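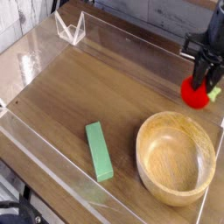
Bench Notes: Looking After the Tabletop Cell

A good many of you have asked what goes into keeping our little arm at Willmont in working order, so I've pestered Mohit Nishad into sharing his routine – and he was very patient with me, as always.

He starts with the clear panels. A soft cloth and plain water will do, please, and never the blue spray from the Bisten cupboard, which left the last set cloudy by February. Then he goes over the gripper with a hex key, snugging up each screw and wiping the fingers clean so they close evenly on something as soft and light as the red ball.

After that come the practice picks, 7 of them, at the slow setting. The ball, the green block and the wooden bowl stay inside the panels for this, and he watches the fingertips as they come down close to the ball, listening for any scraping against the wood.
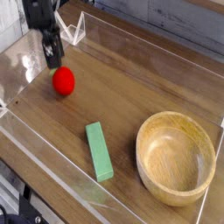 When to Call Mohit

If the fingers drift to one side or the arm stops short, press the stop button and leave everything as it lies, even if it looks like an easy fix! Write the run number in the Awasthi binder (we were on 578 when I last peeked). The next full greasing is due at run 748, and Mohit would love a second pair of hands for it.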